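Tomates vertes et oranges : la vitamine C résiste-t-elle à la mise en bocal ?

Forum Conservation et stérilisation > Fruits et légumes acides 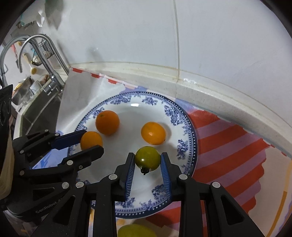 Message d'origine

Posté par bocal_du_fond, le 11/4/25

Bonjour,

Je prépare une marmelade de tomates vertes à l'orange, dans des bocaux à joint caoutchouc. Ma recette de base est celle du livret Gruber, avec 1 000 g de tomates vertes, 300 g d'oranges non traitées et 2 citrons. Le livret donne une cuisson en bassine, puis un passage au stérilisateur, sans préciser si ce passage est obligatoire pour une préparation sucrée.

Deux points restent obscurs pour moi.

D'abord la sécurité. La tomate verte est acide, l'orange aussi, mais j'ai réduit le sucre de moitié par rapport au livret. Est-ce que l'acidité suffit à elle seule, ou faut-il revenir au dosage d'origine ?

Ensuite la vitamine C. J'ai lu qu'elle était entièrement détruite à la cuisson, puis ailleurs qu'il en restait une bonne partie. Je n'ai pas trouvé de réponse claire, et les deux textes ne parlaient pas du même mode de cuisson.

Matériel : stérilisateur électrique Gedosach, thermostat gradué, pas d'autoclave. Bassine en inox. Je n'ai pas de pH-mètre, seulement des bandelettes.

Merci d'avance.

Réponses

Posté par Grirkton

Je réponds dans l'ordre.

Sécurité. Le seuil à retenir est un pH de 4,6. En dessous, les spores de Clostridium botulinum ne germent pas et un traitement à l'eau bouillante suffit. Au-dessus, il faut un autoclave, quel que soit le temps passé dans l'eau bouillante. La tomate verte est en général plus acide que la tomate mûre, et l'orange se situe nettement sous le seuil. Avec deux citrons en plus, la préparation est du bon côté.

Le sucre n'intervient pas dans ce seuil. Il agit sur l'activité de l'eau, donc sur les moisissures et les levures, et sur la prise en gelée. Une marmelade à sucre réduit n'est pas dangereuse du point de vue botulique si l'acidité est correcte, mais elle se conserve moins bien une fois ouverte. C'est pour cette raison que je traite à l'eau bouillante tous les bocaux allégés, alors qu'une confiture au dosage classique peut se contenter d'un remplissage à chaud.

Procédure que j'applique :

Laver les bocaux et les maintenir chauds jusqu'au remplissage.
Ébouillanter les joints. Les joints sont à usage unique, même s'ils paraissent intacts.
Remplir à chaud en laissant l'espace de tête indiqué par le fabricant du bocal.
Chasser les bulles avec une spatule fine, le long de la paroi.
Essuyer le bord. Un fragment de zeste sous le joint suffit à empêcher la prise du vide.
Recouvrir complètement les bocaux d'eau et compter le temps à partir de la reprise de l'ébullition.
Laisser refroidir, puis contrôler la fermeture en libérant l'étrier. Le couvercle doit tenir seul.

Le temps de traitement dépend du volume du bocal et de l'altitude. Au-dessus de 1 000 m, l'eau bout à une température plus basse et il faut allonger. Reportez-vous à un tableau validé qui tient compte de ces deux paramètres. Je ne donne pas de durée sans connaître le format.

Concernant les bandelettes : elles sont acceptables pour vérifier un ordre de grandeur, à condition d'écraser un échantillon et de le laisser revenir à température ambiante. La couleur de la préparation fausse la lecture. Si la bandelette indique une valeur proche de 4,6, considérez que vous ne savez pas et ajoutez du jus de citron. Préférez le jus en bouteille, dont l'acidité est standardisée.

Vitamine C. L'acide ascorbique se dégrade par oxydation, et la chaleur accélère la réaction. Il est aussi soluble dans l'eau. Une marmelade conserve son liquide, donc la perte par diffusion est faible - ce n'est pas le cas de légumes blanchis dont on jette l'eau. Reste la perte par oxydation, qui dépend surtout de la durée de cuisson à découvert et du brassage. Le milieu acide ralentit la dégradation, le cuivre l'accélère fortement. L'inox est neutre.

La dégradation continue ensuite lentement dans le bocal, davantage à la lumière et en pièce chauffée. Un pourcentage précis n'aurait pas de sens sans dosage. Une partie reste, une partie est perdue, et la marmelade n'est de toute façon pas consommée en quantité suffisante pour compter comme source.

Posté par tante_multine

Chez nous on n'a jamais stérilisé la confiture. On remplit à ras bord, on retourne le pot et c'est tout. Pour la tomate verte il faut la faire macérer une nuit avec le sucre, sinon elle reste dure. Et enlever le blanc des oranges, autrement c'est amer.

Posté par Grirkton

La macération est utile, je l'ai omise. Elle raccourcit la cuisson, ce qui va dans le bon sens pour la vitamine C.

En revanche, le retournement n'est pas un traitement. Il ne garantit ni la température du couvercle ni la qualité du vide, et la préparation peut se loger sous le joint. Avec un bocal à étrier et un sucre réduit de moitié, je le déconseille.

Pour le blanc de l'orange : il contient une bonne part de la pectine. On peut le mettre avec les pépins dans une mousseline pendant la cuisson, puis la retirer en pressant. L'amertume reste modérée et la prise est meilleure.

Posté par cuivre_et_etain

Attention au thermostat du Gedosach. Sur le mien, l'affichage monte à 100 alors que l'eau frémit seulement. J'ai contrôlé avec une sonde et l'écart était net. Il faut se fier à l'ébullition visible, couvercle entrouvert. La minuterie démarre aussi trop tôt, j'utilise une minuterie séparée.

Sinon, un bloc Multine de 3 000 W sur plaque monte plus vite, mais il ne tient que les petits bocaux.

Posté par bocal_du_fond

Merci. Altitude 300 m, bocaux d'un demi-litre. Je garde les deux citrons, je fais macérer et je traite à l'eau bouillante. Je vérifierai le thermostat avec une sonde avant de lancer la série.

Une dernière chose : si un bocal n'a pas pris le vide, peut-on le retraiter ?

Posté par Grirkton

Oui, dans les 24 heures, avec un joint neuf et en réchauffant le contenu à ébullition avant de remplir de nouveau. La texture en souffre un peu. Pour un seul bocal, le réfrigérateur est plus simple.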